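Flandholm Heritage Sites Group
Minutes of the April meeting, Thursday, Gullerura Tower gatehouse

Present: 12 members. Apologies: 9.

1. Minutes of the last meeting
Accepted, with one correction. The line saying the tower was "built on Roman foundations" should read "said in the 1920s guidebook to be built on Roman foundations." Two members asked again what the guidebook's source was. No source is known.

2. Monument listing
The draft application for a higher grade of listing was read out. Several members doubted the claim that the chapel is the oldest in the valley, given that the chapel at Noso has a dated lintel and ours does not. It was agreed to drop "oldest" and say "early." The paragraph on the underground passage to the river was struck out altogether. Every tower in the region seems to have such a passage and none has been found.

3. Wall walk
The Maluleke firm quoted for repointing 200 feet of the north parapet. The meeting was not persuaded that the whole length needs doing. The surveyor's report mentions loose stone only at the east corner. A second quote is to be sought before anything is signed. The walk stays closed past the east corner until then.
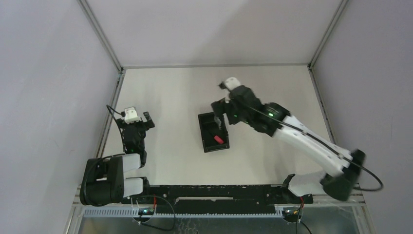
4. Visitor room
The proposal for the lower hall came back with new drawings and the same promises. It forecasts a large rise in visitors, with no figures from any other site to back it up. Discussion turned to the finish of the walls. Matte light grey panels on the left, back and right, as in the picture, were liked better than the glossy white first put forward, though one member thought they would look like an office within a year. Others asked why a vaulted stone hall needs panels at all. Vote: 9 in favor of asking for a cheaper version without panels, three against.

5. Signs
The new sign at the parking lot gives the tower's height in meters only and spells Flandholm wrong. To be sent back. The supplier says the spelling was in our order. The order is to be checked before we reply.

6. Opening hours
Longer summer evenings were suggested. Last year's late openings brought in less than the cost of the lighting, so the matter was left over until someone can show otherwise.

7. Any other business
The gatehouse key is missing again. The spare does not fit the new lock.

Meeting closed at 9 p.m.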